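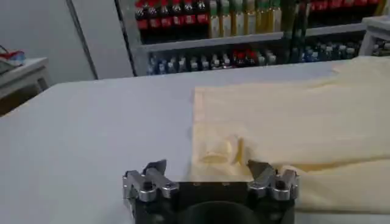 Gripper at the work table

Marti Classroom Captioning Set

The Marti Classroom Captioning Set provides live captions for deaf and hard-of-hearing pupils in mainstream schools and colleges. Speech from the teacher's microphone is turned into text and shown on a tablet at the pupil's desk. The set is supplied by Drambridge to schools, local authorities and sensory support services.

What is supplied
2 clip-on microphones with charging dock
2 desk tablets with stands
Receiver unit and mains lead
Carry case
Printed guide for teaching staff

Order code: 1113

Use in lessons
The receiver works with either microphone, so that a teacher and a teaching assistant may both be captioned in the same lesson. Pupils can change the size of the text, its colour and the background. Subject word lists may be loaded before the start of term — this is strongly advised for science and modern languages, where unusual terms are frequent.

Captions are held on the tablet until the end of the lesson and are then deleted. Schools wishing to keep them as lesson notes must switch this setting on and should obtain consent from parents or carers beforehand.

The word list editor was prepared by Ülle Rätsep and Helju Lapiņa, working with teachers of the deaf at Plomham. It comes with 46 ready-made lists, which staff may edit or add to.

Before ordering
The set requires a wireless network in the classroom. It does not replace a radio aid, and advice should be sought from the pupil's audiologist where one is already in use. Captions are available in English only. Sets cannot be shared between rooms during a lesson.

Training and support
A training session for staff is included with each order and may be held at the school or at the Vustdale centre. Requests for the September term should be made before the summer break. Training is arranged by Areeba Abbasi; repairs and replacement parts are handled by Gumaro Villalobos.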